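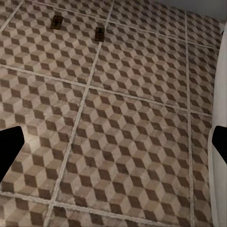 Large square tiles in a cube pattern, cream, taupe and dark brown.

About Pluklow

Pluklow restores and lays patterned floors in houses, shops and public buildings. The firm was started by Rizwan Akanda and Thilini Navaratnam, who had worked together at Begum, a building contractor, before setting up on their own. There are now 13 people on the staff, split between 2 workshops.

Most of our work is in older houses. Owners lift a carpet, find a tiled hall underneath and want to know whether it can be kept. Usually it can. We lift loose tiles, clean off old adhesive, level the base and relay the floor to the original layout. Where tiles are missing we look through our own stock of salvaged pieces first, then have new ones made to match.

We also lay new floors. Krishnamoorthy Menon runs this side of the business and draws every layout by hand before anything is ordered. Geometric patterns need careful setting out – a small error at the doorway shows up badly at the far wall – so he likes to visit the room himself.

Our largest job to date was the ground floor of Daltenach, a former boarding school, where we relaid 213 square metres of corridor. The work finished in December and the building opened to its new tenants on Saturday, February 10, 2018.

Who to speak to

Janaka Gazi handles surveys and quotations. A survey takes a morning and you will get a written report, whether or not you go ahead. Ashraful Selvanayagam looks after the salvage store, which holds over 500 boxes of reclaimed tiles. Visits to the store are by appointment.

We do not sell adhesives or sealants, and we do not take on swimming pools or outdoor paving. For those we can suggest other firms.

Training

We take on apprentices each year through the Indance scheme. They spend their first months in the workshop, sorting and cleaning, and then move out to site with one of the fitters. Applicants need no previous experience in the trade. Please write to Thilini at the main workshop.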